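Cleaning a White Tabletop
March | By Mohsin Jafri
Print | E-mail

Start with warm water and a drop of dish soap. 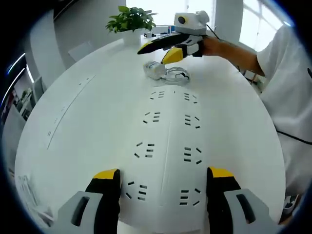
Wipe toward you, then rinse the cloth and go over it again. Soap left behind dries to a film that picks up dirt. For tea rings, spread baking soda paste on the mark and leave it 7 minutes. Skip scouring powder. Crumbs in a seam come out with a dry toothbrush.

Comments (2)

Dell R.: Paste worked on coffee, not on marker.

pnw_kate: Rubbing alcohol for marker. Test a corner first.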